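Zwischenstand Juni, Prüfung Greifer-Kit Andow
An: Tarmo Ozoliņš
Von: Italo Donati

Kurz vorab, der lange Bericht kommt mit der Abrechnung.

Kit von Keltedano ist komplett da, Aufbau am Standort Wandum fertig. Drei Arbeitstage statt der geplanten zwei, die Anleitung ist beim Flanschadapter schlicht falsch. Hab das dem Hersteller gemeldet, Antwort steht aus.

Stand Greifversuche: 330 von 1000 gefahren. Auf Holztisch, ohne Unterlage. Flache Teile machen Ärger, die Finger setzen zu früh auf und der Arm geht in Schutzstopp. Mit kleinerer Anfahrgeschwindigkeit besser, aber dann dauert jeder Zyklus zu lang. Kleine Teile mit unregelmäsiger Kontur gehen erstaunlich gut.

Handgelenkkamera: bei schneller Fahrt verwischt das Bild stark, Belichtungszeit lässt sich in der mitgelieferten Software nur in 3 Stufen stellen. Reicht nicht. Reflexe auf der Tischplatte stören zusätzlich die Erkennung. Matte Unterlage ist bestelt.

Kosten im Rahmen. Offen: Wartungsvertrag, Angebot von Jacquet liegt vor, finde ich zu teuer. Bitte um Rückmeldung, ob wir den Posten ins nächste Quartal schieben dürfen.

Nächste Schritte: restliche Versuche, dann Vergleich mit dem alten Greifer. Empfehlung Kauf ja/nein erst danach.

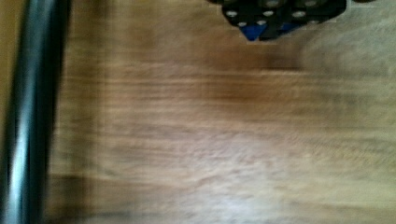
Ersatzfinger brauchen wir so oder so, die bestelle ich jetzt schon mit. Gruß, Italo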